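Skirau 桌面机械臂套件（家用／共享工坊版）

店铺：Gurndale 小铺
套件价：239（自己打印外壳）／249（外壳我帮你打印好）
页面更新：5/25/25

大家好，这一页是我自己写的，所以会啰嗦一点，想直接下单的朋友拉到中间看清单就行，哈哈。

Skirau 是我在 Gurndale 共享工坊里折腾出来的一条桌面机械臂，黑色，两指夹爪，装在桌边就能用。最早我只是想给自己做一条，结果放在工坊桌上，路过的人都要伸手摸两下，问我能不能也给他们凑一套。凑着凑着就凑成了一个套件（我老婆说我这叫把爱好做成了仓库管理）。

先说它适合谁。你如果会拧螺丝，能看懂接线图，愿意花两个晚上坐下来慢慢装，那完全没问题。不会写代码也能先玩起来，附带的小软件里有拖动示教，你用手带着手臂走一遍，它记下来，再自己重复一遍。会写代码的就更好玩了，Python 接口我留得很全，关节角度、夹爪开合、末端位置都能读能写。

盒子里有什么

· 关节舵机全套，出厂前我逐个编好号，贴了标签
· 控制板一块，叫 Retamal，是我自己画的板子，上面有急停接口
· 夹爪组件，手指是黑色的，指尖带防滑垫
· 线束一套，手腕那一段特意留长了，可以绕着走
· 桌边夹座和备用螺丝一包
· 电源一个
· 纸质装配手册（对，纸的！我自己装东西最烦一边拧螺丝一边划手机）

盒子里没有的：电脑、摄像头、工作台。螺丝刀也没有，我想大家家里都有吧。

关于手腕走线，多说几句

这是被问得最多的地方。第一版我把线全塞在手臂里面，看着特别干净，可是手腕转到头的时候线会绷紧，时间一长接头就松了。现在这一版改成从外面绕，缠在手腕上，样子是糙一点，但维修的时候省心太多了，哪根坏了一眼就能看见，换掉就完事。装的时候请先把手腕转到两头各试一次，确认线不会拉直，再扎扎带。扎带别扎太紧！我自己就勒坏过一根，郁闷了一晚上。

夹爪

两根手指平行开合，夹小碗、小罐子、杯子这类东西都挺顺手。力度在软件里调，默认给得比较轻，我建议先别动它。薄边的东西要稍微讲究一点角度，比如碗，我的习惯是让夹爪先停在碗的正上方，再慢慢往下，让一根手指进到碗里面，另一根留在外面，夹住碗沿。从侧面硬推过去的话，碗会跟着跑，你追我赶的，特别好笑，但是练不出什么名堂。

圆罐子就简单多了，对准中间夹就好。扁平的盘子最难，我到现在也没有特别满意的办法，哪位有好招请一定告诉我！

桌面怎么布置

我家里这套是配着玩具厨房练的。一开始用的是木块，夹了一个星期，把我夹得直打瞌睡，后来换成小碗小罐加一个玩具水槽，一下子就有意思了：可以给自己出题，把碗从台面挪到水槽里，把罐子挪开给盘子腾地方，诸如此类。水槽比平面难不少，夹爪要往下伸，旁边还竖着个弯弯的水龙头，路径规划得绕着走。刚上手的朋友可以先把水龙头拆掉，熟了再装回去。

东西别摆太满。手臂下来的时候，手腕那一截比你想象的要粗，夹爪旁边紧挨着放罐子，很容易碰倒。我一般先在断电状态下用手把手臂摆到目标位置，看看周围还剩多少空，再上电跑。

底座一定要夹牢，这个我每次都要念叨。桌板太薄的话，下面垫一块木板再夹，不然手臂一伸出去整张桌子都跟着晃，你还以为是程序写错了。我为这事查了一整晚代码，真是不堪回首。

标定

第一次开机要做一次标定，软件会一步一步带着你走。把每个关节转到手册上画的姿势，按确认，下一个。全部做完以后，让它回一次零位，看看歪不歪。歪了也别慌，多半是某个舵盘装错了一齿，拆下来转一格重新装就好。

工坊里的 Nélida Mansilla 帮我把手册的这一章重写了一遍，原来那版写得太像天书，现在顺多了，谢谢她！

耐用情况

我自己这条从第一版舵机用到现在，抓放动作记录已经超过 3,000 次，中间换过夹爪的防滑垫，别的没动过。防滑垫是消耗品，磨平了就换，Roner 替换垫在店里单卖，也可以自己剪一块橡胶片贴上去，效果差不多（这么说好像有点影响我做生意，算了）。

安全小提醒

急停按钮请接上，真的请接上。装在手够得到、手臂够不到的位置。家里有小朋友的，用完把电源拔掉收好。跑新程序的头一遍把速度调到最低，手放在急停旁边看着它走完。它力气不大，可是夹到手指还是会疼的，我替大家试过了。

另外，这套东西不防水，玩具水槽当道具就好，别往里面灌水。

两个版本怎么选

239 的版本需要你自己打印外壳，文件随订单发到邮箱，普通的家用打印机就打得下，最大的那件是大臂，请平躺着打，竖着打容易从层间裂开。249 的版本外壳我打印好、修好毛边，一起寄给你。家里没有打印机又懒得去工坊排队的，直接选后面这个，差价其实连我的耗材都盖不太住，就当交个朋友。

颜色目前只有黑色。有朋友想要白的，我试打过，装上没几天就全是手印，先不做了。

发货和售后

现货不多，我都是一小批一小批地配。这一批卖完，下一批要等到六月。每条手臂的舵机我会先通电跑一遍再装箱，所以下单以后请给我几天时间，别催，一催我就容易漏装螺丝。

舵机到手有问题的，拍个视频发给我，直接换新。自己装反了烧掉的控制板，我按成本价补给你，不赚这个钱。装到一半卡住了也可以来问，工坊晚上一般有人，把你卡住的那一步拍清楚发过来，我看到就回。

想要双臂的朋友：买 2 套就行，软件里可以同时接，第二条记得在设置里改一下编号，不然两条会一起动，场面相当热闹。左右两条之间留够距离，我还在调避让那一块，调好了会放到更新里，老用户直接下载就能用。
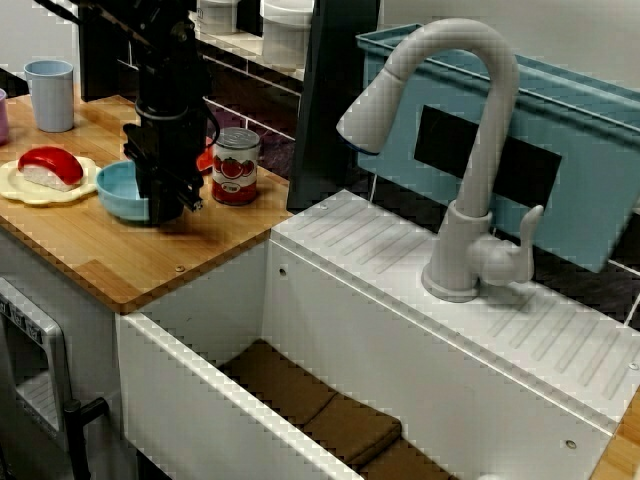 下一个要做的是可更换的指尖，长一点、窄一点的那种，专门对付碗沿和盘子边。草稿画好了，还在试不同的弧度，想帮忙试用的可以在下单备注里写一句“要试指尖”，打好了我随件寄给你，用完告诉我哪里不顺手就行。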